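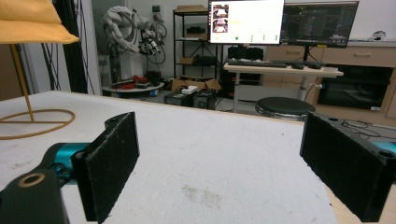 Bench Assembler, furniture repair — Lorker, Bostoddale workshop

Reference 349. Part time, 50 hours a month, fixed term to December.

Duties: strip, sand and refinish table tops and chair frames; replace worn hinges and glides; record labour and materials for each job. Colour matching is done on site under workshop lighting.

Required: trade certificate or two years of bench experience. A forklift licence is useful — not essential.

Send a résumé and one work sample to the Lorker office by 2020-03-25. Late applications are not held over.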